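Plustbridge Opens Its Doors, and Most of Its Grippers, to the Public in February

Lasten site to host free open day on hand-held tools and robot training; visitors will be asked to pick things up

LASTEN – Plustbridge, which builds gripping tools for people and for the robots that learn from them, will hold its first public open day this February at its workshop in the old Echeverría furniture building. Doors open at 9 a.m. and close at 4 p.m., or whenever the coffee runs out, a point on which last year's trial run for families and suppliers offered firm guidance.

The company has spent three years telling its neighbors that it "does automation," an answer that has satisfied no one and has led to at least one request to fix a garage door. The open day is meant to offer a better answer.

At the center of the program is Sillova, the company's hand-held gripper. A person holds it, squeezes it, and goes about an ordinary chore with two padded fingers in place of the usual ten. The recordings are later used to teach a robot arm the same chore. Visitors who have never used one tend to expect it to be easy. They are invited to bring that confidence with them.

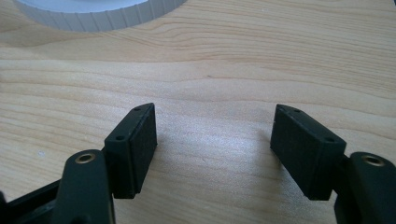
Open gripper fingers over a wooden tabletop, with brass-colored rings set into the arms.

Guests will be able to try Sillova at a row of wooden tables, where the tasks range from moving a sponge to folding a dish towel. The towel has been described by staff as "the hard one." A bench near the back will be set aside for children 9 and older, who did noticeably better than the suppliers at the trial run and were gracious about it for nearly a minute.

Every session will be shown on a screen beside the table so that friends and relatives can follow along and offer advice. With permission, visitors may add their attempts to the company's training library. Failed attempts are welcome, and Plustbridge has set aside plenty of room for them.

Two robot arms will run in the main hall throughout the day, sorting kitchen items into bins. They work at a careful pace. Anyone hoping for sparks or a dance routine should know that the most dramatic moment on the schedule is the placing of a teacup on a saucer, which takes place on the hour.

Short workshop tours leave every half hour and take in the finger assembly bench, the pad testing station and a shelf of early designs that the company has chosen to call "the archive." Groups are limited to 16. The tour includes one flight of stairs; a ground-floor version is available on request at the front desk.

Admission is free. The first 100 visitors will receive a spare finger pad, suitable for use as a paperweight or a very small doorstop. Parking is available behind the building, in the spaces not marked for deliveries.

About Plustbridge

Plustbridge designs and builds hand-held and robot-mounted grippers at its workshop in Lasten. Its Sillova tool is used by research labs and small manufacturers to record everyday tasks. The company does not repair garage doors.

Press contact: Plustbridge press desk, Echeverría Building, Lasten. Reporters who would like to try the towel before the public arrives should write ahead and ask for the 8 a.m. slot.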